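Gundora two-arm recording kit: review after one season of use
Reviewed by Priya Kapoor
Tuesday, November 9, 2021

I bought the Gundora kit in May, from the web shop Gustora, for 2419 pounds with delivery. It is meant for people who want to teach a pair of arms by showing, so you guide the arms through a task and the software keeps the camera pictures and the joint positions together as one example. Afterwards you train on the examples. I am not an engineer by profession. I can write simple Python and I can read a manual, and I think this is the buyer they have in mind.

The kit came in two parcels. All the screws were in labelled bags, and the labels agreed with the manual, except for the wrist collars, where two pages are in the wrong order. Mounting took me one long evening. Calibration took a second evening, mostly because I did not understand that both arms must be in the rest position before the power is switched on. The manual says so, but in a footnote.

My plan for the first months was simple. I wanted the arms to pick up small household things from a board, first with one hand, then passing from one hand to the other. You don't need any special furniture for this. A board on a strong cardboard box gives a good height, and when you want another height you take another box.
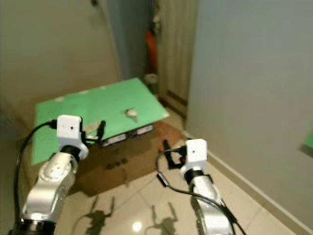 The arms themselves move softly and I trust them near my fingers. When I guide one by hand it has a little resistance at the shoulder and almost none at the wrist, so in the beginning I turned the wrist too far. After some days this feeling goes away. The fingers close evenly and they open always to the same width. They are hard, however, and with thin flat things they push more than they take. I would have liked a second set with soft tips in the box, even at a higher price.

The cables are my main complaint. Each gripper has one thick black cable, and it hangs in a loop beside the arm. If the loop is too short it pulls on the wrist, and if it is too long it swings in front of the work. I tried clips, then fabric tape, and now I leave them free and only check them before each session. In the examples you can see the loop clearly, and my first model learned something strange from it: it waited when the loop was in an unusual place. The cure was to record with the loop in many different places.

For the objects, I advise to start with things that have no fixed form. A wooden block is too easy, the model learns it in one afternoon and you learn nothing about your kit. Keys are much better. They fall differently each time, they shine, and the ring gives the fingers something to catch.
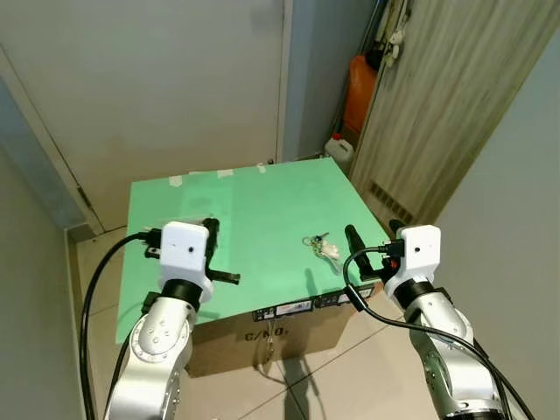
A bunch of keys on the green board, between the two grippers.

Now the software, which is called Xia and is included. Recording is done with a foot pedal. Press once to begin, press again to stop, hold to throw away the example. I like this very much - both hands stay on the arms. The review screen is less good. It shows the examples as a long list with only a time next to them, so if you remember that a certain one was bad you must open many to find it. There is no place for a note. I keep a paper notebook beside me, and I write the number of every example where I was clumsy.

And you will be clumsy. I recorded almost 2000 examples and I kept 949. The others were too slow, or I changed my mind in the middle of the movement, or I pressed the pedal too late. Please do not keep such examples in the hope that more is better. When I took them out and trained again, the model hesitated less over the keys. A good example of one pick takes me 28 seconds with placing included, and I can do this for an hour before my attention becomes weak.

The second thing I learned is to change the surroundings. In the first weeks I recorded everything in the same corner with the same light, and the model was helpless when I turned the stand to the other side of the room. Since then I record also with ordinary life behind the arms. I also began with upright work, where the arms must approach pegs from the front. This is harder to guide by hand than picking from a flat board, as your own elbows are soon in the way.

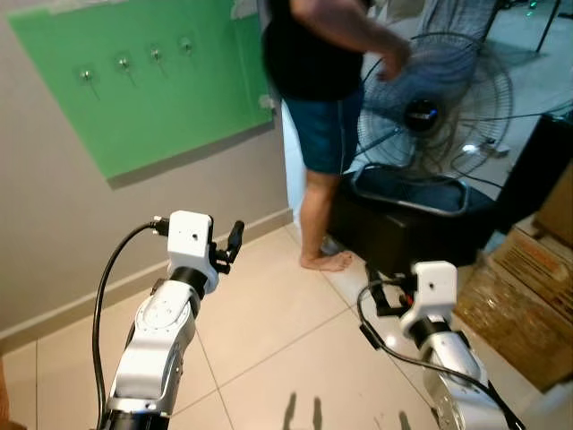 The green panel on the wall, with its row of four metal pegs.

For comparison, a friend lent me his Prolton set for a weekend. It is cheaper and the recording program has a proper search and a field for notes. But the arms are stiff to guide, and after half an hour my shoulders were aching. For collecting examples this matters more to me than the program, so I would still choose the Gundora.

Good: smooth to guide, pedal recording, clear labels on the parts, spare fuses in the box.
Less good: hanging cables, hard fingers only, no notes in Xia, footnotes that should be warnings.

I give it four out of five. Gustora answered my two emails within a day, and they sent the missing pages of the manual as a file. If you order, ask them for the longer pedal lead. The standard one did not reach my chair.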